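I stopped paying for the Plitar sports package in June. It was the phone-in shows that did it, four hours of shouting every evening and hardly a word on the match itself.

Nusrat Mollah's cricket column in the Bradis paper is what I read now. She watches the whole game and then writes 577 words on it – no rankings, no feuds.
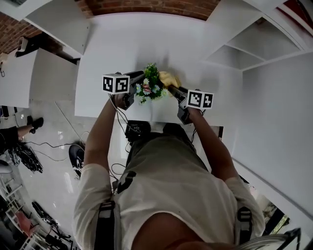
Over the white table, in the cream T-shirt.

Rafsan Bhattacharjee's radio hour is decent too, though he does go on about Mahlangu's bowling.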